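Cable service on the two-arm cell

Friday, January 18, 2019

The left arm on the Umali cell started dropping off the bus last week, always with the elbow extended. Arnel Dimaculangan had swapped the motor cable already and the fault came back. I pulled the log and found 53 timeouts in one shift, all on joint 4.
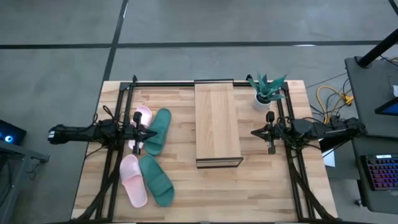 Joint 4 gets its power and data through a daisy chain, so one weak crimp upstream looks like a bad motor downstream. I made up a new harness with 300 mm of extra slack and clamped it at the base. Routing is the weak point of this layout. The cables drape from the left arm along the left rails and the right arm's bundles run down the right rails, which keeps the tabletop clear for the sandals and the board but leaves a tangle on the floor to the right of the table. The yellow cable loops close to the table edge there and needs a cover before someone catches it with a foot.

After the harness I checked the rail bolts. The Nestia notes call for this every September and the September page is blank. Two corner brackets on the left side turned under light pressure. Both got threadlocker and a paint mark. 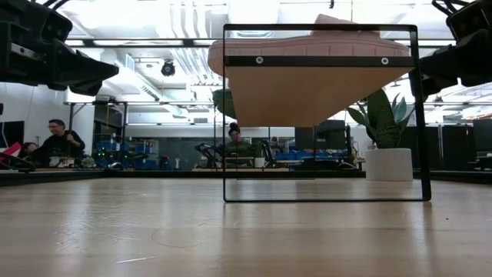
Re-zeroing came next. I used the Kulbridge script, one arm at a time, with the other powered down – it will run both together, but a collision during homing costs a gripper finger. The right arm repeated fine. The left needed its shoulder offset changed by 11 counts, then repeated as well.

Still open: strain relief on the right arm, and a spare harness from Nultidel.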